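Sewwandi Hettiarachchi
@sewwandi_h

I have been told, by someone who loves me, that my desk is "a lot". So this is a thread about sorting out stationery, by a woman who owns far too much of it and has been putting this off since March.

Background. I do the invoices for a very small business from a table at home. I need one pen for this. One. I have been buying them as though there's a siege coming.

First I emptied the drawer. The drawer is where pens go to be forgotten. Mine also had a takeaway menu from Benítez, which closed, and a key to something. I've kept the key. You have to keep the key.

Then the pen test. Scribble on the back of an envelope, and if it doesn't write by the second scribble it goes. I was ruthless for the first dozen and then got sentimental about a biro from a hotel I didn't even like.

Bonifacio rang in the middle of this to ask if I had a spare pen. I'd like that noted.

He then stayed on the phone to explain his system, which is a mug. Everything in the mug. Bonifacio Sotomayor once spent 40 minutes looking for a ruler that was in the mug.

I don't do mugs. I do mesh baskets, the little coloured ones from Trusano, orange and green. They cost next to nothing and you can see through the sides, so there's no pretending about what's in them.

The plan was a basket each. Pencils in one, markers in another, pens in a third, rubbers in whatever was left. Phone holder and calculator along the back where I can reach them. It's a good plan. I drew it on a Post-it and lost the Post-it.

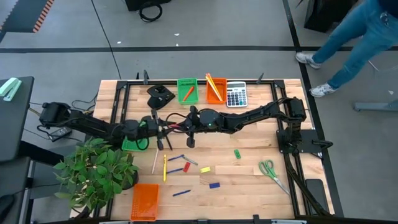
The pencils went in first and they were no trouble at all. Yellow pencils are the well-behaved children of the stationery world. They stand up, they lean a bit, they ask for nothing.

Pens are another matter. Why are they nearly all blue? I never buy blue. I like black. I have a strong suspicion blue pens come home with me from the bank.

And rubbers. I make mistakes in spreadsheets, where a rubber is no help whatsoever, and yet I've got them in red, yellow and blue like a set of primary school counters.

Someone's going to reply "you mean erasers". I mean rubbers. I'm from Clirwood.

Scissors do not belong in a basket with anything else. I tried it last year and every time I wanted a pencil I got stabbed. They now lie flat on the right-hand side and we respect each other.

The calculator stays. Yes, my phone has one. My phone also has messages from my sister on it, and I have never once added up a column of figures on it without ending up looking at her new kitchen. The phone goes face down until the invoices are done.

Speaking of which, the total I was trying to reach when all this began was 2385. I got it at the third attempt. The first two were 300 out, in opposite directions, and I'd rather not discuss it.

A question from the replies: do I sort by colour or by type? Type. Sorting by colour is for people who photograph their bookshelves. (I did it by colour for six months. It looked lovely and I couldn't find a thing.)

Another one: where do the dead pens go? There's a box for old pens by the tills at Udasetti. I took almost 40 down in a carrier bag and the lad on the door looked at me as if I'd robbed a school.

I came out with a new notebook and a pack of gel pens, black ones, on offer. They're still in the bag in the hall. I'm not putting them in a basket until I've decided whether they count.

Bonifacio has just messaged to ask if I've got a spare basket.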